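Handout 4: Receiving and Sorting Mixed Produce
Unit: Kitchen Practice I
Instructor: Lærke Bjarnason

Read this handout before the July practical. It covers the first stage of work with a mixed delivery, from the unpacking of the crate to the point at which each item goes to its own place of storage. Washing and peeling are treated in Handout 5.

## 1. Preparing the table

Students work in pairs. Each pair covers one table with a clean white cloth and smooths it flat before any produce is brought out. Soil, loose skin and small blemishes show clearly against white, and the cloth can be gathered up at the end of the session with the debris inside it.

Knives and peelers stay in the drawer during this stage. Scales are set to zero with the empty Hirkitz tray in place; the tray weighs 857 g and must not be included in any recorded figure.

## 2. Laying out

Produce is placed on the cloth by hand and is never tipped from the crate. Tomatoes in particular bruise under the weight of roots, and the damage may not appear until the next day. Items may be set down in any order at first. Sorting begins only when the whole delivery is on the table.

At this point the groups are usually still mixed. Glossy red tomatoes may lie behind a rough, dark brown root vegetable and smaller tan items, with an orange citrus fruit a little apart on the cloth.

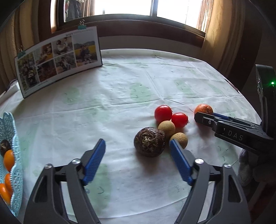 ## 3. Sorting by storage need

Sort according to how the item is kept, even where this separates things that will be cooked together.

- **Roots and tubers.** Store unwashed in a dark, ventilated place. Taro has ringed, fibrous skin and should feel heavy and firm. Reject any piece with soft patches.
- **Tomatoes.** Keep at room temperature until ripe, in a single layer. Set aside split fruit for same-day use.
- **Citrus.** Keep cool and dry. Check the stem end for mold.
- **Unidentified items.** Place these on the side tray and consult the instructor. Small round tan produce is easily mistaken — some of it is fruit and some is tuber — and it should not be assigned to a group on color alone.

## 4. Weighing and recording

Weigh each group separately and enter the result on the Lullgate sheet. A batch of roots over 800 g is divided between two baskets. Initial each line as it is completed; corrections are made with a single stroke so that the first entry remains legible.

## 5. Time and assessment

The practical lasts 50 minutes, of which the final 20 are reserved for recording and clearing. Marks are given for care in handling, correct grouping and a complete sheet. Speed is not assessed.

Reading for the next session: Öberg, chapter on root vegetables, including the section on safe preparation of taro, which must always be cooked before it is eaten.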